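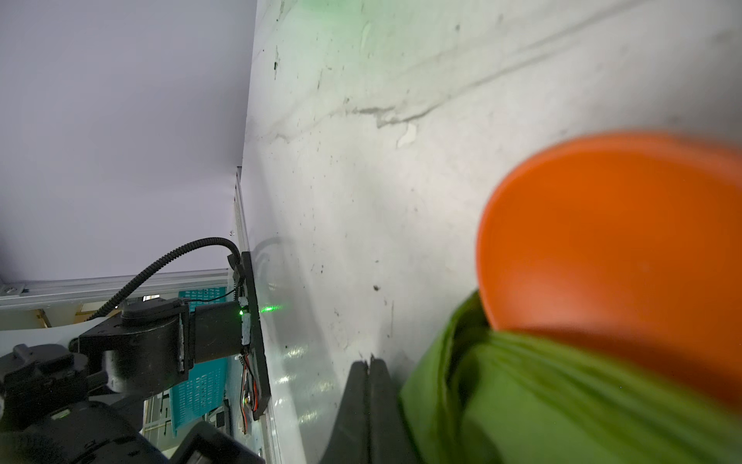

Photo: Idalina Frade

Trultosari Village Archive, help desk
Ticket 715: Settler family pages show the wrong village
Opened by: Jurgita Ramanauskas
Assigned to: Mafalda Simões
Status: Resolved

Jurgita, 9:10 am
Hi! First, the new family pages are wonderful, and I lost a whole evening to the weavers. But when I click any household on the 1700s settlement map, the page says they came from Trundon. The Vávra family came from Kada! Their church letter is scanned right there on the same page.

Mafalda, 9:45 am
Oh, great catch! I see it too. Is it every household, or only the ones on the east side of the street?

Jurgita, 10:02 am
I went through all 60. Every one says Trundon, even the two families who were born in the village.

Mafalda, 11:30 am
Found part of it. The September import has a "place of origin" column and a "last stop before arrival" column, and the map is reading the second one. Most of the group spent a winter in Trundon on the way here, so it makes sense. I switched the columns and cleared the cache. Could you try again?

Jurgita, 11:52 am
So much better! 54 are right now. The other 6 come up blank.

Mafalda, 1:15 pm
Those 6 have a question mark after the place name in Phyllis Dobson's transcription, and the import was throwing the whole entry out. I love that she kept the question marks, so I made the field accept them. They now read "Kada (?)" just as she typed it.

Jurgita, 1:40 pm
All 60 are showing, and the Vávras are home again. Margarida Baptista is going to be thrilled, she's been tracing that line for years. Can we keep the Trundon winter somewhere on the page? It's such a good part of the story!

Mafalda, 2:05 pm
Yes! I added a line called "Stayed at" under the origin. Closing this one, and please send more if you spot them.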